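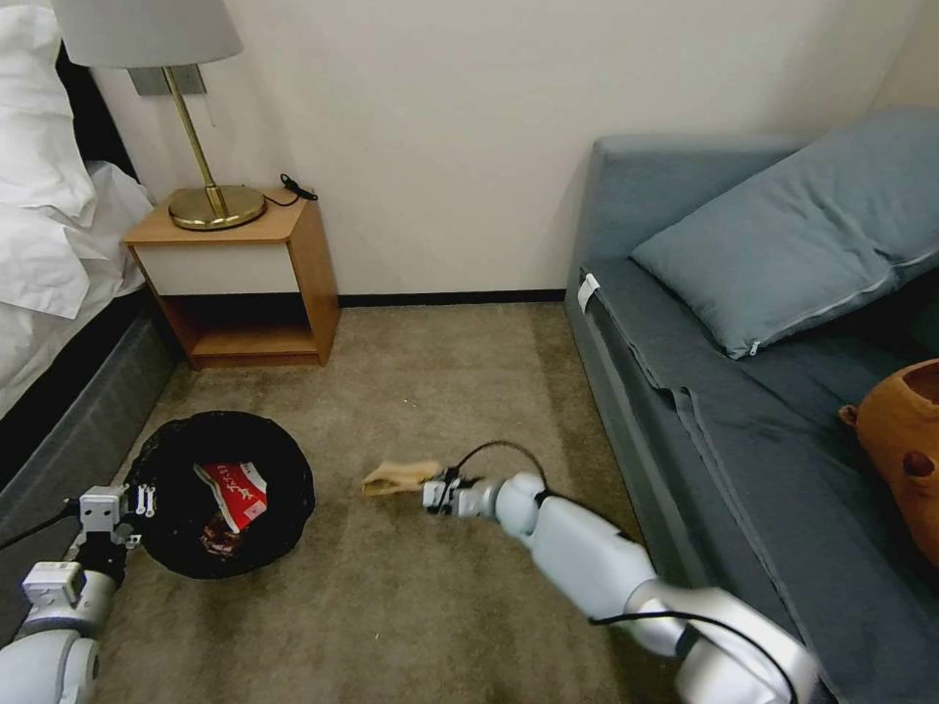
Carpet stays stiff after spot cleaning

Bedroom carpet, beige, synthetic as far as I know. I treated a coffee spill with Drelline at the label strength and blotted it. The stain is gone but the patch is stiff and picks up dirt faster than the rest. Do I need a different product?

ustholm_renter

Posted by Nwachukwu
Detergent residue. Mix 40 ml of white vinegar into 1000 ml of lukewarm water, mist the patch, wait 7 minutes, then blot with a plain cloth. Repeat with water only. Don't soak it, or the backing can stay damp and smell. Test the mix inside a closet first. If the carpet turns out to be wool, skip the wait and blot right away.

Posted by gridline248
Just vacuum it. Mine went soft again after a while.

Posted by Zastico
Vacuuming lifts loose soil but leaves dried detergent on the fibers. Agree with the rinse above. I would add a dry towel with a weight on it overnight, then brush the pile in one direction in the morning. Next time use half as much cleaner.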